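A Table, a Tray and a Green Block: An Afternoon with Su-chen Au

20 Feb 2026

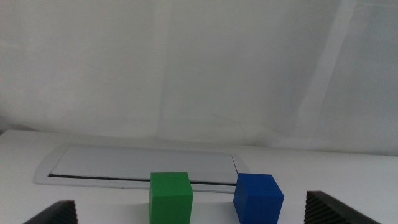

The gray tray and a green block on Su-chen Au's white table.

Su-chen Au likes a table with very little on it, and she is happy to talk about that for as long as you have tea left in your cup. She designs sorting games for young children under the name Folska, and she tries out most of them at home before they go anywhere near a store.

"People expect a playroom," she says, laughing, and pulls out a chair for me. "They come in looking for the rug with the roads on it, you know, and the big bins of everything. I had all of that when my boys were small! I loved it. But I could never tell what they were looking at."

So these days it's a white table with plain white hung behind it, a low tray with rounded corners, and a block. She'll sit with one color for a whole morning before she lets a second one join in. Green is her favorite to begin with, though she admits it was nearly yellow, and that yellow still comes up whenever her sister phones.

"Green holds its own on white," she says. "You put it down and your eye goes there, and so does a three-year-old's. The tray is just the place it goes home to. I don't tell them that. I put the block in front and I wait, and waiting is the hard part, I'm terrible at it."

The first set, called Tai, came out in January after 35 versions, most of which are still in her hall closet. It sells for 74 dollars, a price she winces at a little, and 373 families had ordered one by the time we spoke. She answers their letters herself, in the evenings, with the radio on. One mother wrote four pages about her daughter putting toast in the tray.

"Which I thought was wonderful," Su-chen says. "Toast is a shape. It's got corners, more or less. I wrote back and asked what kind of bread."

She is fussy about the tray. It had to be low enough for small wrists, and she wanted the inside a shade darker than the table so a child could tell in from out without a bright line around it. The corners took her most of a summer – she had one with sharper ones, and kept catching her own sleeve on it while she was making lunch.

And the backdrop? I ask whether she ever gets around to ironing it. She looks over her shoulder at the folds and shrugs.

"I used to. Then I'd pack it away and it would all come back. The children don't mind a crease, and I've decided I don't either."

There's a second set on the way, with the working name Druder, and she is still arguing with herself over how many pieces belong in it. She had reached for her notebook to show me a sketch when the kettle went again, and we ended up talking about bread instead.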